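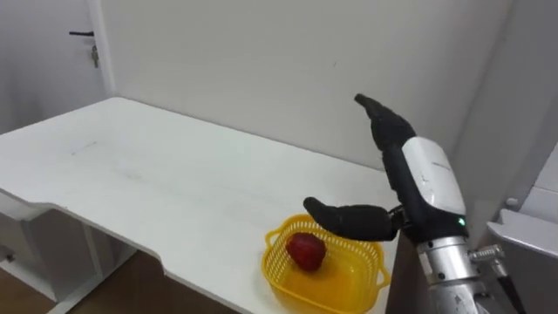 Attachment 1: hand open over the yellow basket, strawberry inside, green light on.

Ticket: Hand stops short on fruit pick
Project: Akent (student capstone, arm bench)
Status: Open, was closed once, reopened
Owner: Lakmal Talukder

Reported
Arm goes to the basket, opens the hand, then sits there until the script times out. No error in the console. Happens on most runs but I haven't found a pattern. Vorketti team says theirs does not do this with the same code, which I would like to see for myself.

Mon 3 July, first pass
Restarted the controller. It worked on the next run and the ticket got closed on the strength of that. One good run is not a fix. It hung again after lunch.

Second pass
Suggestion from the group chat was "bad hand firmware." The green light is on when it hangs, for whatever that's worth. I don't think it tells us much, the light was also on the day the fingers wouldn't answer at all in February. Not reflashing anything on a guess.

Third pass
Went through the log. Close command is sent only if the thumb position reads under 2,273. On the hung runs it reads 2,677 and never moves. The gap is 404, and the tolerance in the config is 400. So we miss by four counts and the script waits politely forever.

Tried
- Tolerance raised above 400: hand closes. I don't trust it. It also closed with the basket taken away, so the check is now doing nothing.
- Tolerance back to 400, thumb re-zeroed by hand: hung on the second try.
- Swapped the strawberry for a foam block: same hang. Please stop blaming the fruit.

Comment from Dierckx bench
We just set ours to 900 and moved on.

Reply, L.T.
Then your hand will close on anything, including the rim. Not doing that the week before judging.

Next
Find out who wrote 2,273 into the config and what it was measured from. It has no comment next to it. If it came from the old thumb, the number is junk and so is every pass we logged with it. Also need a timeout that prints something. Leaving this open until it gets through a full session without a restart.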